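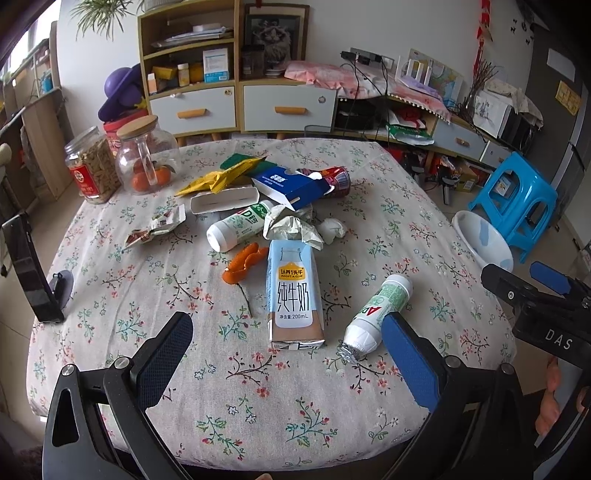 Milk carton and drink bottles on a flowered tablecloth

Keeping an Older Phone Going: Kitchen-Table Tips

4 min read

I have had my Zedura for longer than I care to admit, and every time a new phone comes out with one more camera on the back, someone in the family asks when I'm going to give it up. Well, not yet! It still makes calls, it still takes a nice enough picture of a pie, and with a bit of looking after I think it has a good while left in it. These are the things I do at home, and none of them takes much longer than drinking a cup of coffee.

Start with the charging port

If your cable has started falling out, or you have to hold it at a funny angle, look in the port before you go shopping for a new one. Pocket lint packs down in there until it's like felt. Turn the phone off, take a wooden toothpick (never a pin or a paper clip) and tease the fluff out a little at a time under a good lamp. My sister was all set to pay for a repair on her Atden, and what came out of it could have stuffed a pincushion.

Be kind to the battery

Mine is a 3,550 mAh battery, which sounded enormous when I bought it and now gets me to suppertime if I'm careful. I try to plug in before it drops to 20 percent, and I don't leave it sitting at 100 all night long if I can help it. Charge it on a hard surface, too – a counter or a bare shelf is fine – and keep it out from under pillows and off the sunny windowsill. If it feels hot, take the case off and let it rest awhile.

Wash the case

Clear cases go yellow with age and there isn't much to be done about that, but plain grime will come right off. Take the phone out first (I know, I know, but I've been in a hurry too) and put the case in a bowl of warm water with a drop of dish soap. Go over the corners with an old toothbrush, rinse, and let it dry completely, overnight if you can spare it. For the phone itself I use a soft cloth, barely damp, and I go gently around the speaker holes. 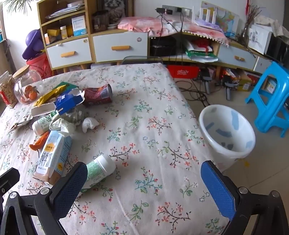 Clear out the pictures

When the phone says it's full, it's nearly always photos and videos. I sit down in October, when the evenings draw in, and copy the good ones to the computer, then check that they open before I delete anything. Last year I got rid of 200 blurry ones of the dog alone, and the Zedura perked up considerably.

Find a home for the cables

I keep a Jumby charger in the kitchen and a spare in the hall drawer, each cable wound in a loose loop with a twist tie from the bread bag. Don't wrap it tight around the plug, as the wire gives out right at the neck. Once you can see bare metal or the coating has split, throw it out – tape won't make it safe again.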